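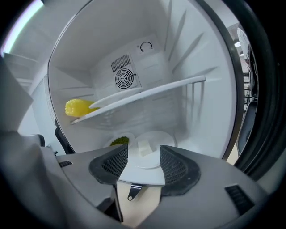
Does a wrist camera tell you whether a gripper has a good hold?
Mostly it tells you where the fingers are. Hold is a matter of force, and the lens sees force only when something soft gives way, by which time you may have mashed it.

Unit 7: Comparing hand-held grippers
Notes by Jessie Nisbet

Read the Niva and Rathjen data sheets before lab. Both give a maximum grip force. Neither says what the finger was closing on when it was measured, so treat the number as a sales figure until you have your own.

Fridge shelf task. Reach in, take the item, bring it out without touching the door seal. Corn, peas and a pale block on a plate are very different problems, and a success rate averaged over all of them is close to useless. Report each item by itself. I will hand back any table that has a single "food" row.

Things I don't believe yet:
Mesh-textured rubber pads "grip anything." Maybe. Try them on a smooth plate rim and then on corn, same operator, same closing speed.
Practice on the hand-held tool carries over to the arm. The Juscombe write-up claims this from 713 trials, but a person holding a tool shifts their wrist all the time without noticing. An arm does what its controller says. I'd want to see the two sets of wrist paths side by side.
White on white is "solved." A white plate inside a white cabinet is a fair test of any camera. Run it with the room lights up and again with them down.

What to log: item, pad type, light setting, grasp result, and what the fingers touched on the way in. People skip that last column. Most of the Undstead failures in our October set were contact with the shelf edge, and they had been written up as "slip."

Work in groups of 2. Swap operators halfway through, and keep the two operators' results separate.

Bring the log sheet to the next session, including the bad runs.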